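# Good habits for wearable recording rigs - talk notes

October 23, 2018. Slot is short, so keep the stories short too (I never do).

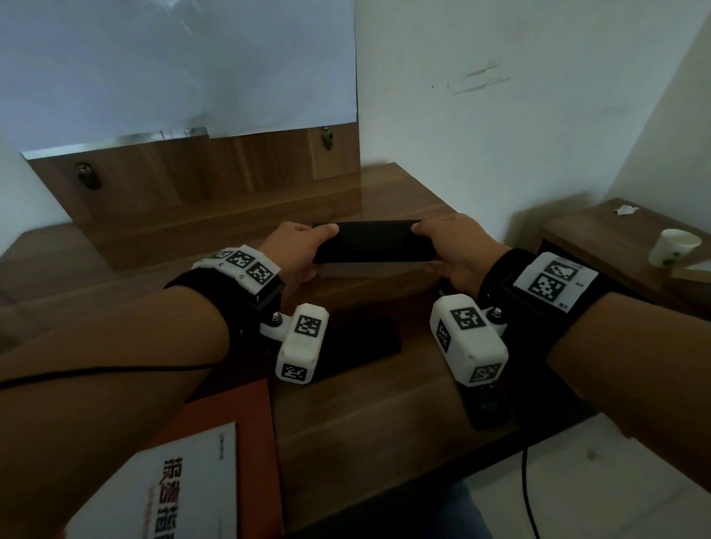

Start by thanking people for coming, and then say straight out what the talk is for. We have a house rulebook at Dillotlow for work where a person does an everyday job by hand and a robot is meant to learn from it later. It began as a single page in July and has grown, as these things do. I'd like to go through the parts that have earned their keep.

**The wearer comes first.** Say this slowly. Straps should be snug and never tight, and the wearer is the only one who gets to decide which is which. If they want to stop, we stop, and there is no talk of finishing the take. At Carnska they used to ask wearers at the end of a session how their wrists felt. We ask at the start as well - people are much more willing to speak up before everybody has settled in.

**Cables.** My favorite subject, I'm afraid. A cable that runs over the forearm needs enough slack for a full reach and a full turn of the wrist. Have the wearer try both before recording. Nothing should hang where a knee or a chair arm can catch it. (Pause here, somebody always has a cable story, and it's usually worth hearing.)

**Markers.** Clean, flat, fully stuck down. A lifted corner is a bad marker, so replace it and don't press it back with a thumb. Write the change in the log, even when it feels silly. The Fleury set had 400 takes in it, and 258 had to be checked again by hand over a marker swap that never got written down. Let that number sit for a moment.

**The desk.** We argued over this one for weeks! One camp wanted bare desks and the other wanted real ones, with the books and cups and phones left where they live. The rule we settled on is to leave the ordinary things alone and take away anything private, meaning mail, bank cards, medicine labels and screens that are lit. Ask before moving anything that belongs to the wearer.

**Handling the object.** Two hands if the wearer would use two hands. Please don't coach the grip. I know how tempting it is, and I have done it myself, more than once, and the takes looked stiff as a board.

**Breaks.** After every 4 takes, arms down and straps loosened. The Wekska checklist puts this on page 2 and I'd move it to the front if they let me.

Then questions. If it's quiet, ask who in the room keeps a paper log and who types it, and let them go at it for a bit. Handouts are by the door, and the spare copies can go back in my bag.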